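Plilstead House Kitchen Meeting – Minutes
23 January 2024
By the Plilstead minutes desk

Started late. Seven residents present, one on the phone from Pearce and mostly inaudible.

1. Last minutes
Accepted with one correction. The August minutes said the counter question was "resolved." The word was struck.

2. The counter
The second floor again proposed clearing the marble counter down to "daily use items." It was asked who decides what is daily. No answer that satisfied anyone. The toaster oven was defended at length by its two regular users. The two-slot toaster was defended by everyone else. A suggestion that a toaster oven already makes toast was heard and went nowhere.

The row of bottles and canisters along the back was discussed. The proposer said it could go in a cupboard. The chair asked which cupboard. Deferred.

3. Wamerora quote
Wamerora has quoted $841 for a pull-out cabinet with a lift shelf for appliances. The brochure promises it will "give you back your kitchen." Several residents doubted a shelf could do this. Drivo quoted $411 for something plainer, delivery not included and not priced. The minute-taker was asked to find out why a price without delivery is called a total.
Vote on Wamerora: two for, five against. Drivo held over until there is a real number.

4. Cutting board
Agreed that the big brown board stays out. It was claimed that oiling it monthly will make it last forever. The meeting agreed to oil it and withheld judgment on forever. Things that are not food should not be left on it – this was passed in August as well, for what that was worth.

5. Bar for the wall
The dark bar with the ringed ends was raised. One party says towels, another says paper towels. Neither had measured the wall. Action: measure the wall before anybody drills.

6. Snacks
Request for a $300 yearly snack budget. Cut to $202 after argument over chips. The odd two dollars was a compromise and the meeting declined to revisit it.

7. Next meeting
To be set when the Drivo number arrives. No great hurry was detected.

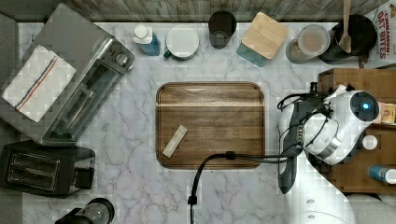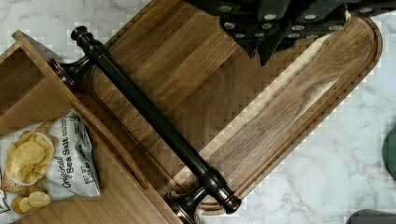
Items 2 and 4: the marble counter and the brown board.

Comments (3)

secondfloor_back: I did not say "clear it down." I said tidy it. Please correct.

toast_party: Five against is the right result. Has anyone seen a lift shelf hold up a toaster oven for more than a year?

Pearce caller: I voted by phone and I don't think it was counted.

Recent items
– Dish rack trial: findings, such as they are
– Fridge shelf labels, second attempt
– August minutes (amended)
– Notes on the Pearce visit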